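How I Pack Small Stuff in Reused Boxes (Without It Rattling Around)

I sell odds and ends from a spare table, mostly little sewing machine parts and spools and the occasional set of buttons, and I get asked a lot how I pack them. So I finally wrote it down! This is how I do a small parcel in a box that has already been somewhere else, with a clear plastic bag on the inside. I've sent 300 parcels this way and had two complaints, and one of those was about the color of the thread.

What you need:

A cardboard box with its flaps still attached
A clear plastic bag, bigger than you think
Packing tape
Scrap paper (I use old pattern tissue)
A marker
A ruler, if you're fussy

Start with the box. I keep a stack under the stairs, and I'm pickier about them than I used to be. Press your thumb into each corner. If it feels mushy, recycle it. Then open the big flap all the way and fold it back and forth a couple of times along the crease. If the crease starts to split, you can run a piece of tape down the inside, but I only bother for a box I really like. Tabs matter too! The kind of box with tabs on the sides of the lid holds itself shut while you go hunting for the tape, and I will always pick one of those over a plain one.

Old labels and stickers come next. Anything with a barcode or an address has to go or be covered up. My friend Margit Amundsen warms hers with a hair dryer and peels them off in one piece, and I have tried this and I just end up with a warm, half-peeled sticker. I go over the barcodes with a marker and put my new label on the biggest clean side. Printed patterns and logos I leave alone, who cares.

Now lay everything out before you put a single thing inside. I like the box open on one side of me and the bag flat next to it, with the opening facing me, so I can slide things in without wrestling the plastic.
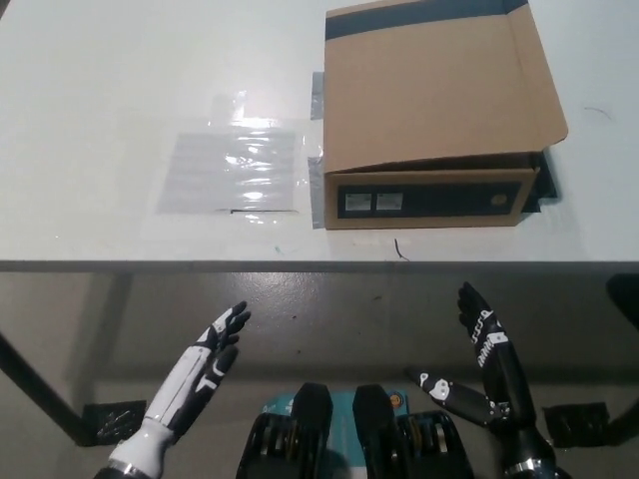
If you sell thread or wire or anything else curly, wipe the table down first. Little snips love to cling to plastic, and then your customer opens a bag of clean white buttons with somebody else's fuzz in it. I use a barely damp cloth and let the table dry while I look for the scissors.

Put the items in the bag with the heaviest one at the bottom seam. Smooth the air out with the flat of your hand, working from the seam up toward the opening, and fold the top over twice. One short piece of tape across the fold is plenty. Please don't wrap tape all the way around the bag! I once got a bobbin case from a seller called Grimmont that took me 10 minutes and a steak knife to get into.

Next, crumple some paper and make a nest in the bottom of the box. Set the bag in, then fill up the sides before you fill the top. The sides are where things slide. Close the lid and give the box a gentle shake next to your ear. If you hear anything, open it up and add more paper. Keep going until it's quiet (mine usually takes two tries).

Taping: one strip along the main seam, with 8 centimeters hanging over each end and pressed down hard. Then one strip across each short side. I tear all my strips ahead of time and stick them lightly to the edge of a shelf so I'm not holding a lid shut with my elbow. Don't leave them up there overnight though, they collect dust and won't grip.

Write the order number on the bottom as well as on the label. Labels come off in the rain, and I learned that in September when a parcel to Lovisa Solheim came back to me looking like soup.

A note on bags: I buy mine in packs of 70 and save any that come in with other orders. A crinkly one is fine as long as it has no holes. Hold it up to a window and check along the seam, that's where they usually go first.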